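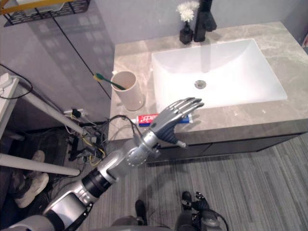
Bathroom vanity

A bathroom vanity is a fixed piece of furniture that combines a sink basin, a countertop and a storage cabinet. In the United States the word may refer to the whole unit or to the cabinet alone, in which case the upper part is sold separately as a vanity top. In older homes the sink often stood on a pedestal or hung from the wall, with no storage under it.

Parts

The cabinet holds the weight of the top and hides the trap and supply lines. Fronts may be doors, drawers or a mix of the two, and dark gray and other painted finishes are common alongside natural wood. The basin may be set into the counter, mounted under it, or placed on top like a bowl. Rectangular basins leave straight strips of counter on each side; round ones leave more room at the corners.

Faucets are mounted on the basin, on the counter behind it, or on the wall. A tall faucet with a curved spout makes it easier to fill a pitcher, but it can splash if the basin is shallow. Chrome is still widely used for drains, even where the faucet is matte black.

Countertops

Marble, granite, quartz and cast polymer are the usual materials. Pale tops with soft veining are popular because they go with most wall colors. Marble is etched by acids, including some cleaners, and needs to be sealed. A polished white surface shows glare under strong light – a matte one hides water spots less well than many buyers expect.

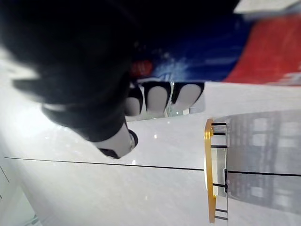 Where a top is made in more than one piece, the joint is filled and should be checked from time to time for gaps. Grit and soap collect there and can be lifted out with a soft brush.

Items kept on the counter

The most common is a toothbrush cup, usually ceramic, glass or plastic. Cups without drainage should be emptied and rinsed weekly. Soap, a hand towel and a small vase of flowers are also often found. Household writer Genowefa Dudek advises keeping the front 2 inches of the counter clear.

See also: Medicine cabinet, Pedestal sink, Washstand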